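How do you teach a robot to fold a T-shirt?

By Lizelle Lekota
Clurness Young Scientists pages

Go and find a T-shirt. Any one will do, even the one on your bedroom floor (I know it's there). Now fold it, slowly, and try to say out loud every single thing your hands do.

Tricky, isn't it? When I tried, I got as far as "pinch the sleeve" and then my fingers had shot off and done four other things before I could find the words. Your hands know loads of stuff that your mouth can't explain. And that's a big problem if you want to teach a robot, because for a long time the main way of getting a robot to do anything was to write it a list of instructions.

Lists are great when nothing changes. A robot in a car factory can pick up the same metal door from the same place all day long. But a T-shirt is floppy! Drop it ten times and it lands in ten different shapes. You would need a new list for every crumple.

So in our project, which is called Mokgethi, we gave up on lists. We show the robot instead.

Borrowing a robot's fingers

You can learn a dance by watching somebody else, and you can copy them because you have arms and legs too. Our robot, Isard, doesn't have hands like yours. It has grippers, a bit like the tongs you use for picking up salad. If I fold a shirt with all ten of my fingers, Isard can't copy me very well.

The answer is to fold like a robot. I take a gripper in each hand, and every time I squeeze, the jaws close. I'm only allowed to touch the shirt with the jaws. No sneaky thumbs!

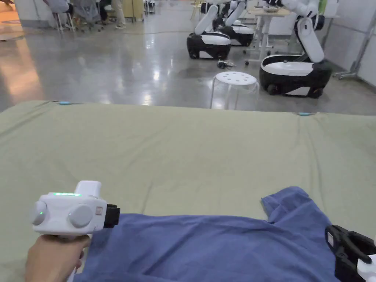 It feels very odd at first. Imagine doing up your coat in oven gloves, or eating peas with two pairs of tongs. My first fold took me ages and looked like a squashed sandwich. By Saturday teatime I was much quicker, and my hands were as tired as they get after a long spelling test.

One complete fold, from the first pinch to the last, is called a demonstration. While I'm doing it, a computer saves three kinds of information. It saves what the cameras see. It saves where each gripper is and which way it is tilted. And it saves how wide open the jaws are. Put those together and you have a sort of diary of the fold, written many times every second.

Now for a bit I really like. The robot itself doesn't have to move at all while this is going on. It can stay parked and switched off, and I can still be making lessons for it. Driving a big robot arm around by remote control is slow, and you have to be careful not to bash anything. Holding the grippers is much more like doing the job yourself.

What's in a lesson?

You might think the best lesson would be one perfect fold, done again and again in exactly the same way. We thought so too, and we were wrong.

We began with demonstrations where the shirt was always laid out neatly in the middle. Then we gave Isard a test. We put a shirt down, let Isard have a go, and wrote down whether the fold was good enough. We did that 48 times, and we didn't always put the shirt in the middle. Isard managed 9 good folds. Oh dear.

When we looked at what had gone wrong, there was a pattern. If the shirt was in the usual spot, Isard did fine. If it was turned a little, Isard reached for where the sleeve used to be and pinched a big beakful of air. It had learned the place and hadn't learned the shirt. 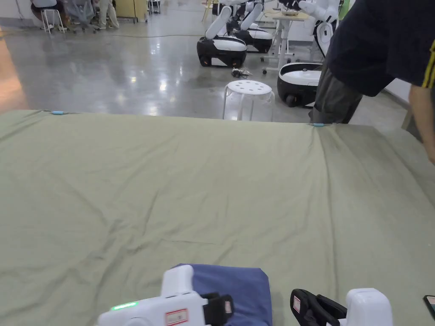

So we went back and made messier lessons. We turned the shirts round. We started with some of them crumpled. We used different colours, because we didn't want Isard to think that only one colour of thing can be folded. We also kept in some of our own mistakes, as long as we fixed them. If I dropped a corner and picked it up again, that was a useful lesson, because Isard is going to drop corners too and it needs to know what to do next.

In the end we had over 110 demonstrations, made by 3 different people. Having different people helped. My colleagues are much calmer folders than I am, and one of them is left-handed, so Isard got to see more than one way of doing things.

Seeing what the gripper sees

People usually ask me where a robot's eyes are. They can be anywhere you like! You could have one camera up high, where a head would be, and that's good for seeing the whole shirt at once. But when you reach in to grab something, your own arms can get in the way. Try it: hold your hand in front of your face and you'll find you can't see much of your T-shirt any more.
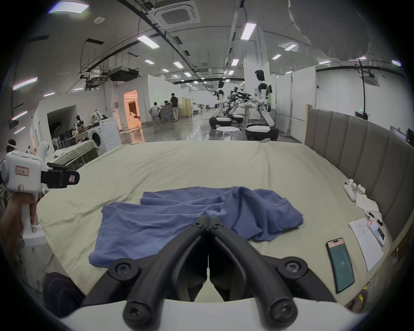

A camera on the gripper goes wherever the gripper goes, so it gets a close-up just when a close-up is handy. The view is a bit strange until you get used to it. Those two curved black fingers at the bottom look enormous, like a beetle's pincers, and their tips almost meet in a narrow V by the edge of the blue cloth. Looking at that, a computer program can work out how far the tips are from the bit it wants to pinch. Over on the left there's a hand holding another gripper, and that one has its own part of the job to do. Folding is a two-handed business.

So how does it learn?

All the demonstrations go into a computer program we call Prirker. Prirker looks at a moment from a lesson and guesses what the grippers did next. Did they go left? Did they squeeze? Then it checks its guess against what really happened. If the guess was wrong, it changes itself a tiny bit and tries another one. It does this over and over, all night long, while I'm at home asleep.

You do something like this when you learn to catch. You guess where the ball is going, you miss, you guess a bit better. The difference is that you can learn from a few throws and Prirker needs heaps and heaps of goes.

After the messy lessons we ran the same test again, and this time more than half the folds were good. I did a small dance. Isard still gets muddled by long sleeves, and it's much slower than you are.

Try it yourself

You'll need two pairs of kitchen tongs (ask first, and wash them afterwards), a T-shirt and a friend.

Lay the shirt on a bed or a table. Fold it using only the tongs while your friend watches.

Now swap over. Your friend has to copy your fold exactly, but before they start, turn the shirt so that it faces another way.

Then crumple it up and have another go. Which part was hardest? Write it down or draw it, and if you find a really good way of picking up a sleeve with tongs, please send it to me at Clurness. I still drop them.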